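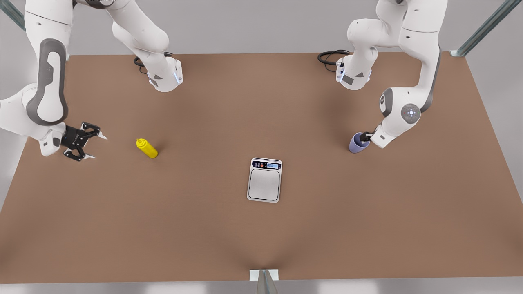 Issue 207 | Page 8

Print this page | E-mail this page

Tether tension alarm on Simurton balloon, winch stops during haul-down

Ticket status: Open (vendor wants it closed)
Product: Simurton tethered balloon, Riment winch controller, Rothe ground station software
Opened by: Wiroj Kaewkla
Vendor contact: Thitima Meesuk, Ivine support

Wiroj Kaewkla
Balloon was on its way down for the evening. At 257 meters of tether out, the winch stopped and the Rothe screen showed TENSION HIGH. Wind at the ground was light. I cleared the alarm, the winch ran for a few seconds and stopped again. Got it down in manual with the alarm bypassed, which the manual says not to do. Log attached. The peak reading is 562 kg. I don't believe that number. The trailer was on grass and didn't so much as creak.

Thitima Meesuk
Thank you for the log. This looks like a gust at altitude. Wind on the ground is often lighter than wind at the balloon. Please check the forecast before launch and keep to the limits in section 8.

Wiroj Kaewkla
We do check the forecast. The balloon has its own wind sensor and it's in the same log I sent you, and it shows nothing like a gust. Tension goes from normal to 562 between one line and the next, then sits there on exactly 562 until I clear it. Wind doesn't do that. Did anyone open the file?

Thitima Meesuk
I have opened it now and I agree the reading is flat. Please update the Riment controller to the current firmware and zero the load cell with the tether slack. That fixes most reports of this kind.

Wiroj Kaewkla
Updated and zeroed. I'll say for the record that the release notes don't mention tension, load cells or alarms anywhere. Flew it in the morning with no alarm. I'm not calling that fixed, because we had plenty of mornings with no alarm before this.

Thitima Meesuk
Good to hear. May I close the ticket?

Wiroj Kaewkla
No.

Wiroj Kaewkla
Same thing again on 23rd November. Same value, 562, same flat line, this time with less tether out. So whatever the update did, it didn't do this. Two things I noticed:

Payload camera was switched over to night mode shortly before the stop. Going back through the old log, it was then too.
With the load cell plug pulled out on the bench, Rothe shows 562. Nothing connected, 562. I'd like somebody to explain to me how "no sensor" and "dangerous load" got to be the same number.

Thitima Meesuk
I asked engineering. A lost signal is reported as full scale so that the winch stops safely. They suspect the load cell connector. A replacement cable is on its way to you.

Wiroj Kaewkla
Stopping the winch with the balloon up is one idea of safe. In July we had a thunderstorm come in on us quicker than forecast, and I would not have wanted to be clearing false alarms that night. If the signal is lost, the screen should say so.

As for the cable – I'll fit it, but a bad connector should act up when it's bumped or when the drum is turning, and I've wiggled this one on the bench until my fingers hurt with no dropout. My money is on the supply. The heater for the night camera and the load cell amplifier share a fuse on the Riment drawing. Can engineering say what the amplifier does when the voltage sags?

Thitima Meesuk
I have passed on the question. Please fit the cable first so that we can rule it out.

Wiroj Kaewkla
Cable fitted. Ran the winch on the ground with the camera in day mode, fine. Switched to night mode, and on the third try the alarm came up. Meter on the amplifier supply dipped when it happened. New cable, so that's ruled out. Running the amplifier from a separate battery for now and no alarm since, though I'd want a few weeks of evenings before I trust it.

Please leave this open until there's a proper wiring change and a separate message for lost signal.

Thitima Meesuk
Noted. Status changed to "Waiting for customer."

Wiroj Kaewkla
Waiting for me to do what?

Print this page | E-mail this page

Recent tickets
Rothe ground station: map tiles blank after restart
Simurton helium top-up: gauge reads low in cold weather
Riment winch: drum brake squeal
Ivine parts orders: wrong shackle size shipped
Rothe log export stops at midnight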